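Folding news from the Tulness end of the building

As most of you will have gathered from the queue of people pretending to need something from the linen store, the folding cell is in. It came from Tromar in July, in more crates than the goods-in form has lines for, and it has been folding T-shirts on the returns side ever since.

The plan, as explained at the briefing, was that it would take over the plain tees and leave the humans the rest. The rest means fitted sheets, chef's whites, anything with a hood, and the tabards from Kong that come back inside out with the poppers done up. Some of us had thought of the plain tees as the restful part of the day. Ye-seo Hwang on the late shift has asked whether the machine could be taught tabards and the staff left with the tees. The suggestion has been noted, in the sense that someone wrote it down.

For those who like a figure, it folded 1847 shirts in its first full month against a hoped-for 2000, and 209 of those were put back through by hand. The usual trouble is the collar, which it treats as a matter of opinion. Brukine, who run the software side, say the next update will help. They said so about the last update as well, but the sleeves did get better.

What has changed for people is mostly the walking. Two of the early shift now spend part of the morning loading, checking and clearing, which is on the rota as "cell support" and pays the small supplement agreed in the spring. Hours have stayed as they were and the bench team is the same size, and management have put that in writing – it is pinned by the kettle, under the takeaway menu. Wrists are reported to be happier. Conversation is reported to be worse, as you can't very well have one from opposite ends of the floor.

Anyone who wants to train on it should put their name on the sheet by the lockers. It takes a morning and there are biscuits.
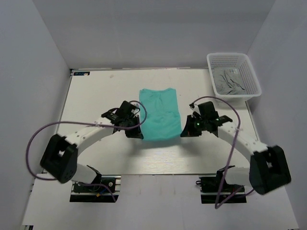

Kyung-tae Ok writes that the wrists are indeed happier, but that the supplement ought to cover the afternoon too, as the checking doesn't stop at noon just because the rota does, and could somebody please say what happens to the bench team's bonus now that the easy shirts no longer count towards it.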